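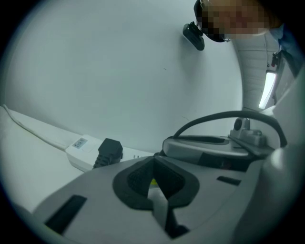 Figure 2. Grays and black at close range, with a dark gray recess near the center and a looped black cable behind it.

Home Issues Articles Authors Search

3.2 Gray terms in the listings

Gray was the hardest part of the color vocabulary to code. Sellers on the three resale boards (Getitz, Bidmont and Onetov) write their own item titles, and none of the boards offers a fixed color menu. A seller with a gray object has to pick a word, and the words vary far more than they do for red or blue. Surfaces like those in Figure 2 can fairly be called "gray," "light gray," "dark gray" or "silver-gray," depending on which part the writer has in mind and how much room is left in the title.

After duplicates were removed, the sample held 3,487 titles with at least one color word. We kept the seller's spelling in the raw file and merged "gray" and "grey" in the working file. Compound terms such as "slate gray" were kept whole. Single words that can name either a color or a material, mainly "silver," "steel" and "pewter," were set aside and coded by hand. A title such as "silver picture frame" was left as unclear unless the item text settled the question.

Pierina Caruso coded the first 800 titles alone, and the coding guide was then revised. The main change concerned "charcoal." In the first version it was grouped with black, following the older scheme by Gallegos. Many sellers used it next to "black" in the same title, as in "charcoal coat with black collar," and it made little sense to treat the two as one term. Charcoal was moved to the gray group and the first batch was coded again from the start.

Two patterns held on all three boards. Clothing sellers used the widest set of gray terms, and often used a word with some appeal of its own, such as "dove," "ash" or "smoke." Sellers of tools, lamps and kitchen goods mostly wrote plain "gray" or gave no color at all. Where they did add a second word it was nearly always "light" or "dark." Furniture fell between these groups - sofas were described much like coats, while desks and shelves were described much like tools.

We did not check the words against the photos in the listings. Indoor lighting shifts gray toward blue or yellow, and a coder looking at a screen is in no better position than the seller who had the item at hand. The results should be read as a record of word choice only. Titles with two or more gray terms were counted once for each term, and they are treated separately in Section 3.3.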